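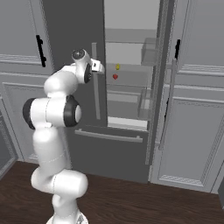

Kitchen view, computer rendering.

Progress report on the Vasevar chapel, 7 May 2021

The survey of the nave walls is finished. We recorded 161 stones with mason's marks, and 52 of them were not in the old inventory. The north wall is in better condition than we expected in January – only the lower courses have salt damage.
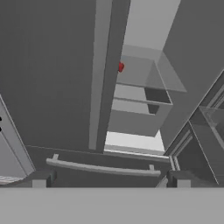

Two trenches were opened beside the apse. In the second one we met an older foundation, which does not follow the line of the present wall. Samples of the mortar went to Zamani for dating. The roof work by Nosarard is three weeks late.
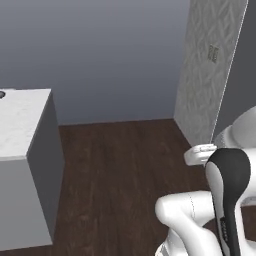
Flimine wrote to us that the foundation should stay open until the mortar results arrive, and that backfilling now would be a mistake. We agree with this and ask to move the backfilling to the next period.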